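Kanokwan Rojanasak presenta en Huleo su archivo fotográfico de aves de humedal

Huleo, 3 de mayo. La fotógrafa de naturaleza Kanokwan Rojanasak inaugura hoy en la sala Brarnach la exposición «Orilla», con 100 imágenes de aves tomadas en las lagunas de Jitpraphai. La muestra podrá visitarse hasta finales de junio, con entrada libre.

Las fotografías proceden de un archivo de 984 tomas que la autora ha reunido en tres temporadas de trabajo. La mayor parte se hizo al amanecer, desde un escondite fijo y sin reclamos sonoros. «Vuelvo siempre al mismo sitio. Las garzas cambian de rama y yo cambio de objetivo, poco más», explica Rojanasak.
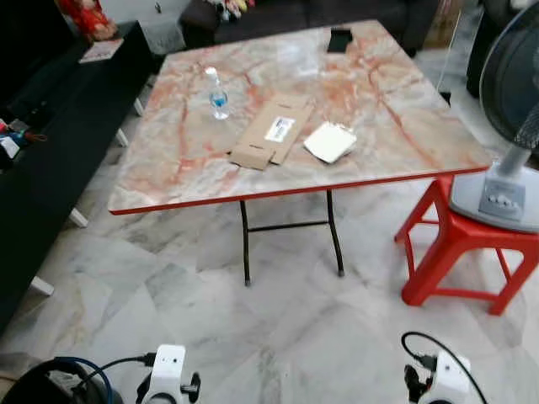
¿Se pueden comprar copias de las fotografías?

Las copias se venden por encargo en la propia sala, numeradas y firmadas, y se entregan al cierre de la exposición.

La editorial Ernon publicará el catálogo en junio, con textos de la autora y un mapa de las lagunas. Rojanasak ofrecerá además una visita comentada para grupos escolares, previa inscripción en el mostrador de la sala.

Contacto para medios: oficina de prensa de la sala Brarnach, Huleo.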